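About Kaczorowski Evening School

Posted January 2026
By the front office

Kaczorowski teaches adults to do things they have been putting off. We have 23 courses on the books this year, from bread to bookkeeping, and most of the people in them told a spouse or a coworker years ago that they were going to learn this "one of these days." We are open in the evenings because that is when one of these days usually falls.

The school started above the Kalis shoe repair shop with two classes, conversational Polish and upholstery. The Polish class filled up. The upholstery class had four students and a sofa that could not be gotten back down the stairs, so it stayed, and so did we. When Kalis closed we took over the ground floor as well, which solved the stairs problem for every sofa except the first one.

Our teachers all do, or used to do, the thing they teach. The bookkeeping instructor keeps books. The man who runs basic plumbing will leave in the middle of a sentence if his phone rings, and students in that course should bring something to read. We don't hand out grades. There is a certificate if you want one, printed on decent paper, and it has no legal standing that we know of.

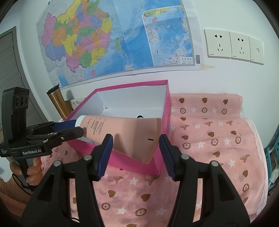
A former student, Flestudura by email address and otherwise unsigned, wrote to say that our old About page made the place sound like a spa, and that she had spent 17 weeks in beginning Italian being corrected on her double consonants by a woman with no interest in her wellness. She added that she was signing up for intermediate. We have rewritten the page.

Fees are $100 a course, materials extra where there are materials. Jusar, the hardware store across the street, gives our students a discount on anything they need for class, and has gotten fairly strict about asking which class. Nobody in beginning Italian needs a belt sander.

New courses begin in May. Registration is by phone or at the front desk, and the online form works too, though it will ask for your fax number and won't take no for an answer. Type zeros. If a course is full we keep a waiting list, and people do drop out, most often from the one on time management.

Parking is behind the building. The spot by the dumpster looks free and belongs to the bakery. The side door sticks in damp weather, so pull it toward you first and then push.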